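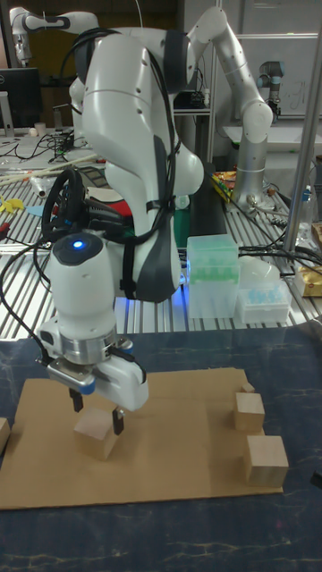 Figure 2. Wooden blocks on the cardboard sheet, with pipette tip boxes on the slotted surface behind.

3.2 Blocks and work surface

The blocks are plain wooden cubes in several sizes, bought as mixed offcuts from Lavwood and used without paint or varnish. We left the faces unmarked so that size would be the main difference between one block and the next. A layout is a placement of blocks on the sheet before a trial begins, and we recorded 285 layouts in total, most of them in May at the Toledo site. The rest were made at Hovbridge with blocks from the same order.

All layouts were set out on a flat sheet of cardboard laid over a dark tabletop (Figure 2). The tan sheet is close in color to the wood, and this was a concern in early tests, where the lower edges of the smaller cubes were hard to pick out. We kept the cardboard anyway. On the bare table the blocks slid when touched – on cardboard they mostly stayed where they were put. Sheets were replaced when the surface became dented, and the replacement was noted in the log.

Blocks were placed by hand with no template. Spacing therefore varies, and some layouts have the blocks in a loose diagonal, as on the right side of the sheet in Figure 2, while others are closer to a cluster. A block could also sit near the side of the sheet and be only partly in view. Such layouts were kept if at least two other blocks were fully visible.

Items belonging to other bench work, such as the tip boxes, were left in the background. They were not labeled and do not count toward the object totals in Table 5. The Rindero set, which we use for comparison in Section 4, was laid out against a cleared background, so the two sets differ in this respect as well as in the material of the blocks.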